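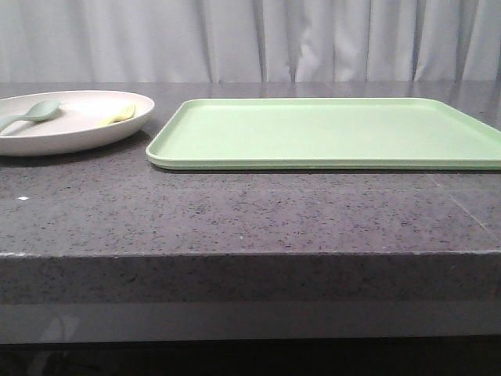
My phone screen broke in December, and I spent more time choosing a replacement part than I spent choosing the phone. I think the shops that sell these parts could fix most of that, and I think they should.

Start with the word "original." I looked at listings from 3 sellers for the same display. All of them used it. One meant a screen pulled from a used phone. One meant new glass bonded onto an old panel. The third, a shop called Clilusura, never answered when I asked. The prices were far enough apart that these were clearly different products, but the titles matched almost word for word.

Walter Chávez has run a repair counter in Estuvthorpe for years and has fitted roughly 800 screens. He orders from several suppliers and tests each part before he glues anything down - plug it in, power up, drag a finger over every corner. He can do that quickly. A person at home with a heat gun and a cheap set of picks often finds the dead strip after the adhesive has set, and by then the warranty is gone.
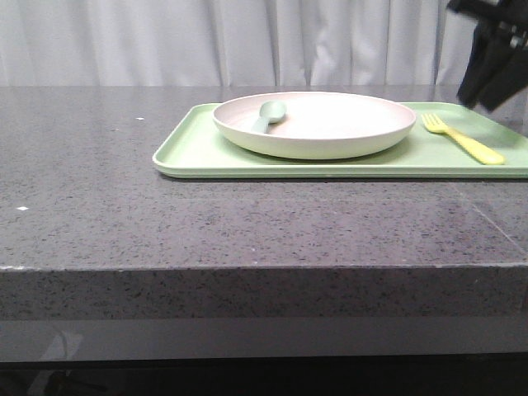 That warranty is my second complaint. Most of the ones I read are void once the protective film is peeled off or the part is installed. A screen you can't install and still return is covered for shipping damage and very little else. If a seller means that, the page should say so next to the price. It should not be in a paragraph under the shipping table.

Mac Giolla does this better than most. Their listings give the panel type, say whether a frame is included, and allow 60 days for touch faults after fitting. I paid more there and would again. Hernán Castaño, who buys parts for a school district, told me he dropped his cheapest supplier for the same reason. The savings went into return postage.

I don't expect a small web shop to photograph 1000 parts one at a time. I do expect it to know what it is selling. Used, refurbished or new, frame or no frame, and what happens if it fails in week two - four lines of text would cover it.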